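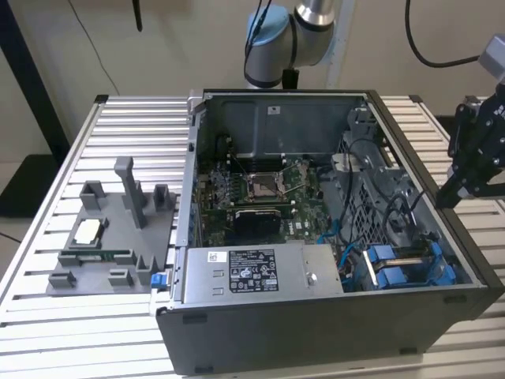 A reader in Grorkholm wrote to me in March to say that all-night film marathons are a young person's game and that I should stop telling people over forty to book them. Point taken, and I've had the stiff neck to prove it. But I went to another one anyway, and I'm going to tell you about it whether you like it or not!

Search films, reviews, listings
Go

The Wakach is a single-screen cinema above a row of shops, with 100 seats and one very steep staircase. Once a year it shuts its doors at ten at night and runs science fiction until breakfast. You don't get told the titles beforehand. You get a wristband, a paper cup you can refill with tea as often as you want, and a slip to write your guesses on (I got one right out of five, and only thanks to a rumour in the queue).

We opened with Grullus, a low-budget thing set almost entirely in a flooded tunnel. I loved it. The creature is on screen for maybe a minute and the rest is dripping, torches and people arguing about whose fault it all is. The man next to me had seen it 3 times already and still jumped at the bit with the ladder, which made me feel much better about spilling my tea.

Then came Rosenthal, a slow one about a lighthouse crew waiting for a signal from space, and I'm sorry but putting that on at half past one in the morning is just cruel. Lovely photography, gorgeous music, half the room asleep. Somebody in the back row was snoring in time with the foghorn. I drifted off as well and woke up to a completely different set of characters, and I still don't know who they were.

The shorts at four o'clock saved the night – 25 minutes of daft, quick, cheerful stuff, with a talking kettle that got the biggest cheer of the whole programme. After that everyone was wide awake again and swapping biscuits across the aisles.

Tickets were £10, which is less than I paid for one film and a small popcorn at the multiplex last month. Next year I'm bringing a cushion, proper socks and something to eat that isn't crisps. If you want the front balcony, get there early – the regulars bring sleeping bags and they don't budge.

Last updated: 14 August 2025

Related
Five creature features worth staying up for
Why small cinemas still love a double bill
Best seats in the house: a balcony fan writes
What to pack for a festival weekend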